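Bench Assembler and Parts Sorter, Small Conveyors
Posted in March by the Norkance hiring desk

Norkance builds and services short tabletop conveyors for shops that move small parts from one bench to the next. We are hiring a bench assembler and parts sorter for our Kincaid building. The job is full time, Monday through Friday, first shift, with a 7:00 a.m. start.

The work is split between two things. In the mornings you will assemble and check conveyors. In the afternoons you will sort and feed electronic components for test runs, mostly capacitors and other small cylindrical parts. Some weeks lean more one way than the other, depending on what Kander has ordered.

Most of our units are the Fevesura line. They are low, flat, and light enough for one person to carry. Surfaces are green and get wiped down before a unit goes out. Small scratches are acceptable on our own bench units and are not acceptable on anything we ship, so you will need to know which is which and keep them apart.
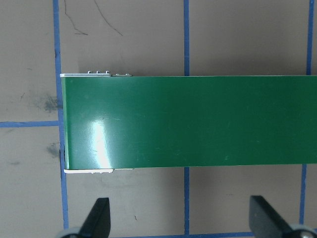

Green surface with metal edge strip and small fittings, on a taped bench.

What you will do:

Fit side rails, brackets and end caps, and check that edge strips sit straight along both sides.

Set each unit on the taped bench and line it up with the grid. The squares are there so that everyone puts things back in the same place. If a strip of tape lifts or tears, you replace it.

Inspect surfaces under the bench light. You will have to tilt your head or move around the bench, because glare hides marks.

Sort components by size and type, count them into bins, and write the count on the bin card. A normal afternoon is 1,000 pieces. New hires start at 200 and work up over the first 6 weeks.

Place parts on the belt for test runs and write down any that tip or roll.

Clear the bench at the end of the shift. Loose hardware goes back in the drawers, and bins go back on the rack with the cards facing out.
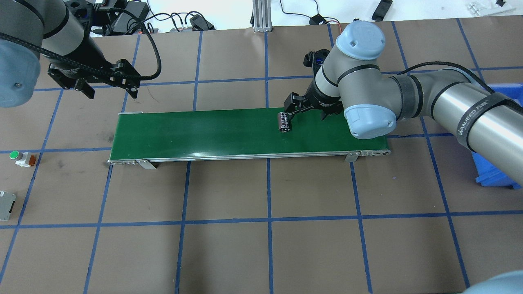
Electrolytic capacitors are the part you will see most. The ones with dark sleeves and silver tops are easy to mix up between ratings, so you read the sleeve every time and do not sort by color. If you cannot read it, the part goes in the question bin and the lead looks at it before the end of the day. We would much prefer a full question bin to a wrong count.

What we need from you:

Good close vision, with or without glasses. You will be reading small print on small parts for a good share of the day.

Steady hands and some experience with hand tools. You should already know how to use a hex key and a small torque driver. We will teach you the rest.

Ability to stand for up to 2 hours at a time. Stools are available at all benches.

Ability to lift 30 pounds.

Basic reading and math in English for work orders and count cards.

Experience with electronic parts is helpful but not required. Two of the people on the bench now came from sewing and one came from a bakery.

Pay starts at $21.50 an hour and is reviewed at 6 months. Health and dental start on the first of the month after you are hired. You get 9 paid holidays plus vacation time, which builds from your first day. Lunch is 30 minutes, unpaid, and there are two paid breaks. Safety glasses are provided. You buy your own closed-toe shoes and we pay back up to $80 a year.

The bench area is indoors, with heat and air conditioning. It is not a loud shop, but there is steady noise from the test belts in the afternoon. Long hair has to be tied back and rings come off before you work near a moving belt.

To apply, stop by the front office at the Kincaid building between 8:00 a.m. and 3:00 p.m. and fill out the one-page form, or mail us a letter with your work history. A resume is fine but you do not need one. Please tell us which shifts you have worked before and the earliest date you could start.

If we call you in, plan on an hour. You will talk with the bench lead, then do a short sorting task and put a bracket on a rail. The task is paid at the starting rate whether or not you are hired. Bring your reading glasses if you use them.

There are two openings. We will take applications until both are filled.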